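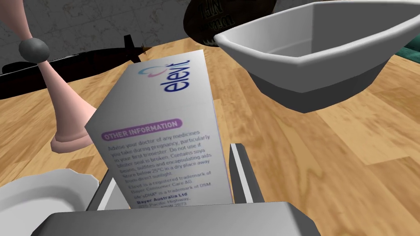

図1 手首カメラ視点のレンダリング結果。2本指グリッパーで「elevit」の紙箱を把持した状態

シミュレーションセルの手首カメラと平行グリッパーの設定手順

本ページでは、卓上ピッキング用シミュレーションセル「Drisow」における、手首カメラの取り付け、グリッパーの開閉設定、紙箱把持の確認までを扱う。アームのモデル読み込みと関節リミットの設定は完了しているものとする。未実施の場合は先に「セルの新規作成」を参照すること。

前提環境
・シミュレーター本体:Pretis
・グリッパーモデル:Ljungberg 平行2指タイプ
・物体アセット:Fledport 日用品セット(紙箱、食器、小物を含むもの)
・設定ファイルの編集権限があること

設定ファイルはセルのディレクトリ直下にある。編集前に複製を取る。Pretisは起動時にしか設定を読まないため、変更のたびにセルを再起動する。

1. 手首カメラの取り付け

カメラの親リンクをグリッパーのベースに指定する。アームの最終リンクに付けると、ツール交換の設定を変えたときにオフセットがずれる。

取り付け位置はベース背面側とし、光軸を指先方向に向ける。画像の下端にグリッパー本体、その上に左右の指が見える配置が標準である。図1では、本体が画面下部を横切り、指が箱の両側に立っている。本体がまったく映らない場合はカメラが前に出すぎている。逆に本体が画面の半分を超える場合は、後退量を減らす。

水平画角は90度を初期値とする。狭くすると印字は読みやすくなるが、指先が画面外に出やすい。画角を変更したら、全開時に両方の指先が画面内に残ることを必ず確認する。

ニアクリップ面の初期値は10 mm。これより大きくすると、カメラに近い本体上面が欠けて描画されることがある。欠けた部分から背景が透けて見えるときは、まずこの値を疑う。

2. 指の開閉範囲

Ljungbergモデルの全開幅は103 mmである。この値は指の内面間の距離で、指の外側の寸法は含まない。

(1) 左右の指関節を連動に設定する。独立のままだと、片側の指だけが先に接触して対象物が押し流される。
(2) 全開、全閉を指令し、関節値がリミット内に収まることをログで確認する。
(3) 全閉時に指の衝突形状どうしが重なっていないか、衝突形状の表示をオンにして見る。
(4) 重なりがある場合は、描画メッシュには触らず、衝突形状の厚みだけを調整する。

連動の符号を間違えると、両指が同じ方向に動く。このときは右指側の係数の符号を反転する。

3. 接触と摩擦

紙箱は面が平らなため、接触点が少ないと指の間で回転しやすい。指の内面の衝突形状は直方体1個とし、メッシュからの自動生成は使わない。自動生成では面が細かく分割され、接触点がフレームごとに移動する。

摩擦係数は指側と物体側の両方に設定がある。Pretisの既定では小さい方が採用されるので、指側だけを上げても効かない。物体側の値も合わせて確認する。

把持力は低い値から始め、箱が滑らなくなるまで段階的に上げる。力を上げすぎると衝突形状どうしがめり込み、箱が振動する、または指の間から飛び出す。振動が出た場合は把持力を下げ、それでも残るなら物理演算の更新周期を短くする。周期の下限は計算機の性能によるが、最大200 Hz程度の制御周期であれば通常の作業用PCで足りる。

4. 把持の確認

(1) セルを起動し、卓上に紙箱を1つ配置する。周囲の物体は最初は置かない。
(2) アームを接近姿勢に移し、指を全開にする。
(3) 箱の側面が左右の指の間に入る位置まで進め、閉じる。
(4) 接触力が左右とも立ち上がったことをログで確認してから持ち上げる。
(5) 持ち上げた状態で静止させ、箱の姿勢値が変化し続けていないかを見る。

持ち上げた箱が多少傾いていても、姿勢値が一定なら把持としては成立している。図1の箱も左にわずかに傾いている。傾きが時間とともに増える場合は滑りなので、3に戻る。

単体で確認できたら、食器や小物を加えて同じ手順を繰り返す。追加した物体が手首カメラの視野で対象を隠す配置も含めておくと、後の認識側の調整がしやすい。

5. テクスチャの確認

ラベル付きの物体では、手首カメラ画像で印字の向きと解像を確認する。図1では「OTHER INFORMATION」の見出しと、その下の小さな文字の「Store below 25°C」が読める。ロゴは面に沿って縦に走っている。

文字が左右反転している場合は、物体アセットのUVが裏返っている。全体がぼやける場合は、テクスチャの縮小設定が有効になっていないかを見る。斜めから見たときだけぼやけるのであれば、異方性フィルタリングを有効にする。

よくある症状

指令を出しても指が動かない
→ 関節の駆動モードが「固定」のまま。位置制御に変更して再起動する。

カメラ画像が真っ黒になる
→ カメラがベースの形状内部に入っている。背面方向に移動する。

箱が卓上に置いた直後に跳ねる
→ 初期位置が天板にめり込んでいる。配置高さを上げる。

ログの接触力が片側だけゼロ
→ 接触センサーの対象リンク名を確認する。左右で同じ名前を指定している例が多い。

設定の保存

確認が済んだら、セルの設定ファイルとグリッパーの設定ファイルを同じフォルダーに保存する。物体アセットの版もメモに残す。Fledportセットは版によって物体の原点位置が異なり、古い配置ファイルをそのまま読むと物体が天板から浮く。

関連ページ:セルの新規作成/卓上カメラの校正/把持ログの読み方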